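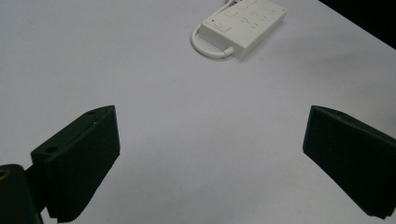

Sunday, February 9, 2025

I went to Dundberg today for the last afternoon of Luminița Cozma's show. The bus was late and I arrived with only one hour and a half before closing, so I skipped the ground floor and went directly up.

The big room has one work only. She hung 300 strips of paper from the ceiling, each one dipped in wax, and they move when a person passes. At first I stayed near the door. A woman with a child walked between them very slowly and I could hear the paper, a dry sound, like when my grandmother was sorting letters. Then I went in too. I did not expect that it would make me a little sad, but it did.

The second room I liked less. Five plaster shapes on the floor and a recording of breathing - too loud for me. Ewan Ritchie wrote in the leaflet that they are "bodies which forgot their weight." I read this sentence three times and I still don't know if I agree. To me they looked heavy.

Irina was there with Ovidiu, I met them on the stairs. They are going to Husar in spring to see the textile pieces and asked if I want to come. I said maybe. The train is expensive and I still must pay the frame for my own drawing.

I bought the small catalog, and now I regret it a bit, the printing is too gray and the wax looks like plain paper. On the way home I tried to draw the room from memory on the back of the ticket. The strips were easy. The air between them I could not do, I tried with the side of the pencil and made only a dirty spot.

Tomorrow I must call Omprakash about the keys of the studio. Also buy wax, the white one, and ask him if he still has the old pot.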